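About > Our Team > Skin & Brows

Book Treatments Gift Cards About Contact

Stolel started as one chair and a borrowed steamer. Anong Chaiyaporn did brows only back then, evenings mostly. Word got round. Facials came next, then waxing, then a second room.
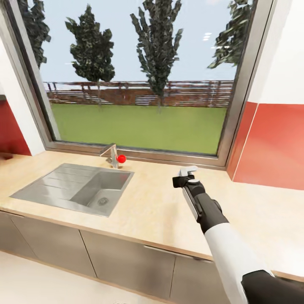 Then Tridell closed down the street and a lot of their regulars came to us – still do, some of them every Thursday. We kept their lash menu nearly as it was. Why mess with it.

Training is through Jakeck, 700 hours before anyone works on a client alone. Long, yes. Anong won't budge on it.

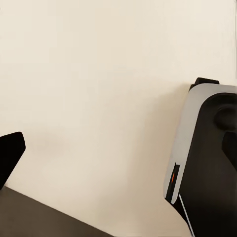
The Skin & Brow Team

Patch test first, always, at least 24 hours ahead if you're having a tint. No tint without one, please dont ask. Bring a list of anything you use at night – retinol, acids, prescription creams. We'd rather move your peel a week than do it on sore skin.

First visit is $29, brow shape and a skin chat. Takes half an hour, a bit more if you have alot of questions. Which is fine.
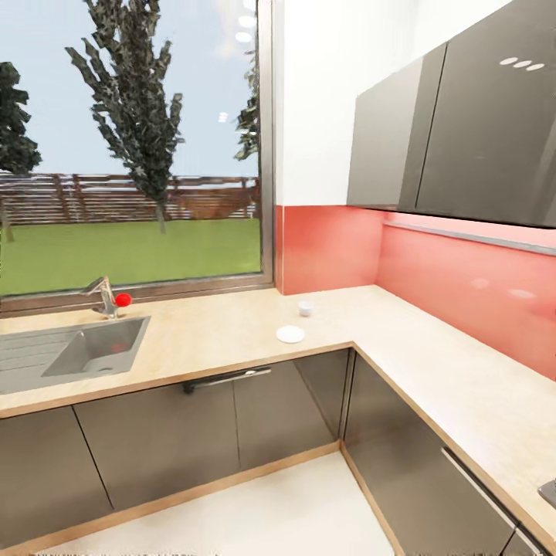 PRODUCTS & PRICES

We use Sriwong cleansers and masks in both rooms and sell them at the desk. Full facial course is $151, paid up front or in two parts. Gift cards any amount. Late opening till 8 pm in August.

Recent
Waxing in summer: what to skip
Lash lift or tint?
New Sriwong masks are in
Aftercare for brow lamination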